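4 décembre 2021

**Atelier — petit chevalet, panneau clair, coin pyrogravure**

Repris le rangement du coin pyrogravure là où il en était. Rien de compliqué, mais je note tout parce que la fiche d'avril ne correspond plus à ce qu'il y a sur la table et que je viens de perdre une demi-heure à chercher la bonne cale.

**Supports**

Les panneaux du lot Tollen sont arrivés à plat, bien emballés. J'en ai sorti un et je l'ai laissé prendre l'air de l'atelier avant d'y toucher. Longueur 400 mm au réglet, conforme au bon de livraison. Pas de voile visible quand on le pose sur le marbre, à part un léger jour dans un angle, où je passe une feuille de papier mais pas deux. On garde.

Fil dans le sens de la longueur. À retenir pour le tracé : la pointe file toute seule quand on va dans le sens du fil et accroche dès qu'on le coupe. Sur le lot précédent (Jernden), c'était moins marqué, le bois était plus serré. J'ai fait deux lignes d'essai sur une chute Tollen, l'une en long, l'autre en travers. Celle en travers est plus foncée à chaque veine, on dirait un pointillé. Il faudra baisser un peu la température ou accepter l'effet.

Ponçage : grain 100 sur les chants seulement. La face est assez propre comme elle est. Dépoussiérage au chiffon sec, surtout pas humide, le dernier panneau mouillé a relevé et il a fallu tout reprendre.

**Chevalet**

C'est le petit modèle brut de chez Hamel, bois nu, sans vernis ni huile. Il pèse 117 g sur la balance de cuisine, donc presque rien, et c'est bien le souci. Dès qu'on pose un panneau dessus, c'est le panneau qui décide. Points vérifiés :

- traverse du bas : tient, un peu de jeu à gauche, resserrée d'un quart de tour
- pieds avant : celui de droite ne touchait pas, poncé l'autre au grain 100 jusqu'à ce que les deux portent
- rebord : assez profond pour l'épaisseur du panneau, reste un petit millimètre devant
- inclinaison : environ 35 mm de recul en haut par rapport au rebord, mesuré au fil à plomb

Avec moins de recul, le panneau peut revenir vers l'avant si on le touche en haut. Avec plus, le pied arrière glisse sur le plateau. J'ai essayé une pastille de feutre dessous, c'est pire. Une pastille de caoutchouc devrait aller, il en reste peut-être dans le tiroir Kondgate, à vérifier.

À la pose, présenter le panneau par le bas, l'asseoir sur le rebord, puis l'accompagner jusqu'aux montants sans lâcher le haut. Si on le pousse d'abord contre les montants, le chevalet part en arrière avant que le bas soit calé. Je l'ai fait deux fois à la main pour être sûr : même résultat les deux fois.

Le sens compte aussi. En hauteur, le panneau cache presque tout le chevalet et le centre de gravité monte. En largeur, il déborde des deux côtés et bascule si on ne le centre pas bien. Pour de la présentation je reste en hauteur.

**Table**

Marquer l'emplacement des pieds au crayon gras, ça s'efface. Ne pas mettre de ruban, il laisse de la colle sur le plateau. Laisser la place à plat devant le chevalet, sinon on ne peut pas coucher le panneau pour le tracé et on finit par travailler sur un coin.

Pour l'outil, prévoir une place fixe. S'il roule sous le panneau, on ne s'en aperçoit qu'en appuyant. Une encoche dans une chute suffirait.

Les deux états du panneau, couché et dressé : 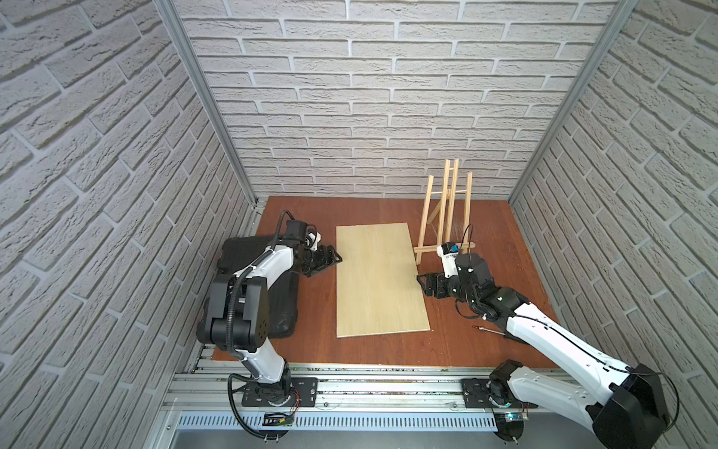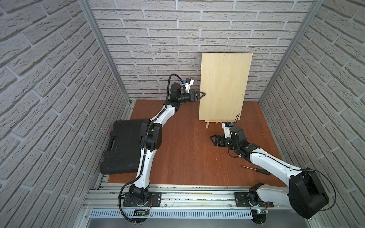 Remarque ajoutée au crayon en marge, non signée : le recul est trop faible si on compte laisser le panneau en place toute une journée, le rebord travaille et le bas finit par avancer. Il ou elle propose une petite butée collée à l'avant du rebord, de la baguette de récupération, et demande aussi qu'on note de quel côté est la meilleure face avant de poncer les chants, « parce qu'après on ne sait plus ». D'accord pour la face, je ferai une croix au dos. Pour la butée, j'attends d'avoir essayé le caoutchouc.

Reste à faire :

- chercher les pastilles dans le tiroir Kondgate
- refaire l'essai en travers du fil, pointe moins chaude
- tailler l'encoche pour l'outil
- corriger la fiche d'avril (longueur du panneau et recul du chevalet)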